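Desk and Packing Operators — Bredville site, 3 openings

Wieser is hiring again. Start in December if we can get the paperwork through, earlier if you can.

Quick version: we do returns and repacking for small office goods. Keyboards, mice, cables, desk stuff. It comes back from customers, gets checked, gets boxed again or doesn't. Until last spring every bit of it was done by hand by 22 people. Now part of the line runs on Nuveo arms and the job has changed enough that the old ad was plain wrong, so here's a new one.

What changed

The arms do the lifting from tote to tray and tray to box. They're OK at it. They handle up to 800 items on a good shift. What they can't do is decide whether a mouse with a scuff on it is sellable, or pick up something they have never been shown. So a person shows them. You take a hand-held gripper, pick the thing up the way you'd want it picked up, put it down, do it again slightly different. Those demonstrations go to the team upstairs and come back a few days later as something the arm can try.

That's half of this job. The other half is the checking, same as it ever was.

No one was let go when the arms came in. People ask this at every interview so I'm putting it in writing. Two people retired, a few moved to Plisov by choice, the rest are still here with different work. Leonie Ortner was on the packing bench for years and now runs the demonstration desks, she'll be your lead. She will tell you straight what is better and what's worse. Better: your back. Worse: it can get repetitive in a new way, and you have to concentrate more than you did taping boxes. Some folks liked taping boxes.

What you'd be doing

Checking returned items against the sheet, sorting keep / fix / scrap
Recording pick-and-place demonstrations with the hand gripper, ordinary desk items mostly
Setting up a desk before each batch and changing it between batches. Clutter is fine, the arms have to learn clutter
Writing down what went wrong. Short notes, in plain words. "Slipped off the left side" is a good note
Clearing jams on the line and restarting the cell (you get trained and signed off before you touch it)
Some regular packing when we're short, which is most weeks before the holidays

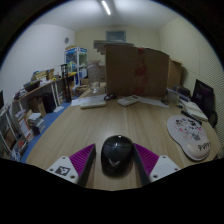 Pace is steady. There is a target for demonstrations but it's a team target and it's set by Leonie, not by the software. We tried individual numbers on a screen for a while. People rushed, the recordings were junk, and it made everyone miserable. Screen's gone.

On recording: the gripper camera records what's in front of it while you work. It picks up the desk and whatever is behind the desk. It's used for training the arms and for nothing else — not breaks, not discipline, not your review. This is in the site agreement, ask for a copy and we'll email it before you interview. If you don't want your hands or voice in recordings at all, tell us, we do have line work that doesn't involve it, though fewer hours.

What we need from you

Steady hands, and patience doing a small thing many times
OK on your feet or on a stool for a 2 hour stretch, then a break or a swap to another station
Can read a check sheet and write a clear note in English
Comfortable saying "this isn't working" out loud. We really mean this one. Last year an arm was dropping things for most of a week before anyone spoke up becuase they figured it was them

What we don't need

A degree. Robot experience. Coding. If you've worked retail, a kitchen, a sewing room, a mail counter, you have probably got the hands already. Left-handed people especially welcome, almost all our demonstrations are right-handed and it shows.

Pay and hours

Same grade as senior packer, which is a step up from where packers start. It used to be that the demonstration work was paid at base rate and people argued, correctly, that it was skilled work. Fixed now. Day shift starts at 7 am, late shift at 2 pm. You pick one and keep it, we don't rotate. Paid training for the first two weeks, paid lunch. Free parking, bus stops at the gate but check the late timetable, it's thin.

After six months you can apply for cell technician training. That one is a proper certificate and goes with you if you leave. Pallavi Lodhi did it last round and now does maintenance on both lines — she's happy to talk to applicants about it, ask and we'll set up a call.

How to apply

Send a few lines about yourself and what you've done for work. A resume is fine, no resume is fine too. No cover letter please. Say which shift you want and when you could start.

Send to Lorenz Riedl at the Bredville front office, or drop it off on paper at the gate before 4 pm. He answers everyone, it just might take him a few days at the moment.

Interview is an hour. Half of it is talking, with Lorenz and Leonie. The other half you try the gripper at a desk. It isn't a test of speed and everybody fumbles the first few. You get paid for the hour either way.

If you need a different chair height, a lighter tool, an interpreter, anything like that, put it in your message so its ready when you come. Questions on contracts or the recording agreement go to Mirjam Holzer in HR, same office.

We'll keep this ad up untill all three spots are filled.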